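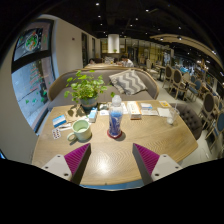

Our corner tables, October gallery

Welcome back to the Zikthorpe lunch room gallery, where we put up a page every now and then so that the folks who have moved away can see how the old place is doing. We have been on Orel Street for a good many years now, and I still get letters asking whether the tables are the same ones. They are, bless them, and the grain has only gotten nicer with all those elbows.

This month's page is about the things that end up on a table once the plates are gone, which is a subject I could talk about all afternoon (and have, on slow days). Flat boxes, little cartons, a blister pack, papers with printing on them – a restaurant table picks these up the way a coat picks up lint, and then somebody has to sort them out before supper.

The pale green mug is the kind I like best for tea, with a good round handle you can get your fingers through. It sits to the left of the tall bottle with the blue and violet coloring.

That bottle has a dark red coaster under it, and I can't tell you how happy that makes me! We bought 90 coasters when we opened and I am always after people to use them.

And then the plant, in its blue-gray pot, with those rounded leaves going every which way. I wipe the leaves with a damp cloth and turn the pot a little every week so both sides get their share of light – my mother did it like that and hers lived forever.

If you have pictures of your own from a lunch with us, leave them at the counter in an envelope marked Gallery, and please write your name on the back.

Page put up 2022-10-29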